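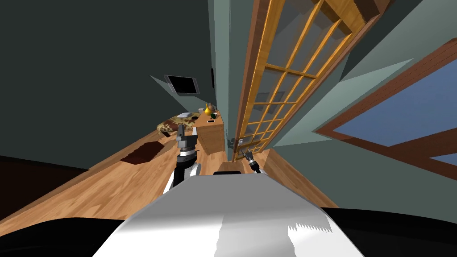
卧室里的床与玻璃门

卧室看电视：哪些窍门有用，哪些可以不理

2024年1月24日 更新

网上教人在卧室装电视、追剧的文章很多，抄来抄去，同一句话能在十个页面上见到。我挑了流传比较广的几条，在自己家里试过一遍。有些确实省事，有些我怀疑写的人自己都没做过。

距离公式

常见的说法是拿屏幕对角线乘一个系数，得出“最佳观看距离”。问题是系数到底用多少，每篇文章给的都不一样，而且都不说是从哪儿来的。卧室里床的位置基本是定死的，能挪动的余地很小，算出小数点后一位也没什么意义。

我的做法很土：找一张旧床单或者几张报纸，按打算买的尺寸剪好，用美纹纸贴在墙上，晚上靠在床头看它两三天。嫌大还是嫌小，到时候自然有感觉。字幕能不能看清是另一回事，可以在平板上放一段带字幕的剧，拿到差不多的位置比一比，心里有个数就行。

挂多高

客厅的规矩是屏幕中心与坐着时的视线齐平，很多人原样搬到卧室，结果躺下以后只能看见自己的脚和半个屏幕。也有人走到另一头，挂到快顶着天花板，再花钱配一个能下俯的支架。

先想清楚平时是坐着看还是躺着看。半靠着的人，屏幕中心比客厅略高一些就够了。真要平躺着看，我劝你别折腾，听就好了，反正十分钟后你也睡着了。

打孔之前确认墙里有没有电线，尤其是插座正上方和正下方那一条。轻体隔墙不要只靠普通膨胀螺丝，包装上写的承重数字我一般打个对折再信。

反光

正对窗户或玻璃门的屏幕，白天看暗场戏基本等于照镜子。卖防反光贴膜的会告诉你一张膜全解决。我买过一张Ulesari的，79元，贴上以后反光是散开了，画面也跟着发灰，夜戏里的人脸糊成一团，一个月后撕掉了。撕的时候留下一圈胶，用微湿的超细纤维布慢慢擦了一晚上。别往屏幕上喷酒精，也别信什么牙膏抛光。

有用的还是窗帘。不必专门买全遮光的，原来的帘子后面加一层深色衬布，用夹子夹上就能用，拆洗也方便。另外可以试试把屏幕稍微偏转几度，躲开最亮的那块，一分钱不花。

画面设置

新电视开箱后的第一件事，是把“动态”或“鲜艳”模式关掉。那是给卖场准备的，卧室里看会刺眼。换成“电影”或“标准”，再把背光往下调，调到关灯后看白色画面不想眯眼为止。

运动补偿也关掉，名字各家不同，藏在菜单里的位置也不同。开着的时候，再贵的电视剧都像在片场旁边看彩排。看球的人可以留一档，我看不出差别，你也许看得出。

至于网上那些“大神参数表”，把亮度、色温、对比度一项一项列给你，我照抄过8份，没有一份在我家合适。面板有个体差异，房间光线也不同，别人的数字最多算个起点。

对白听不清

这是近些年的剧最让人恼火的地方，配乐震得窗户响，两个人一说话又像隔着棉被。常有人建议直接上回音壁。回音壁有用，但先试两样免费的：把声音模式改成“人声”或“新闻”，再打开“夜间模式”或“音量平衡”。后者会把大小声压近一些，爆炸没那么响，说话没那么轻，隔壁睡觉的人也好过。

电视紧贴墙面、喇叭又朝后的，往外拉出一点，声音会清楚些。有文章说在后面塞海绵可以“提升音质”，我试过，只听出闷，还挡散热，不推荐。

我后来还是装了一条Nordin的小音箱，比原装喇叭强，但没有评论区说的“宛如影院”那么玄。

线和灰

理线盒我持保留态度。插排塞进盖得严严实实的盒子，再放到床底下，热量出不去，灰倒是进得去。要用就选两侧开口大的，别把大功率的电暖器也插在同一个插排上。

便宜的办法是魔术贴扎带，沿床腿或柜子背面每隔一段固定一下。别用尼龙扎带，下次换线时你得拿剪刀，剪刀离电线又太近。两头各贴一小块标签，写上“电视”“盒子”“台灯”，以后不用趴着一根根拽。Gikenis那种彩色硅胶线夹我也买过，背胶到了7月就往下掉，夹子本身倒没坏。

屏幕灰尘用干的超细纤维布轻轻带过，关机放凉以后再擦。所谓“除静电喷雾”能管多久，我观察下来和不喷一样，过几天照样一层灰。

遥控器

按键不灵，先换电池，再看电池仓的触点有没有发绿或发白。有的话，用棉签蘸一点白醋擦，晾干再装。包保鲜膜防脏是老办法，难看，但管用，破了就换。硅胶套则越用越粘灰，洗完还套不回去。

找不到遥控器的问题，有人推荐Enari寻物贴片，也是79元一片。我的建议是拿一段魔术贴，一面贴遥控器背后，一面贴床头柜侧板，成本不到5元。前提是全家人都肯把它贴回去，这一条我没有办法。

定时关机

最后说说睡眠定时。电视自带的定时多半可靠，但只关电视，盒子还在那边接着放，第二天打开发现自己“看完”了一整季。要在盒子或者应用里把“自动播放下一集”也关掉，每个应用都得单独关，更新以后最好再检查一遍，我碰到过它自己又打开的情况。

智能插座定时断电我不太赞成。有些电视关机后还要做一会儿面板维护，直接掐电会打断它，说明书里通常有一小段讲这个，字很小，值得翻一翻。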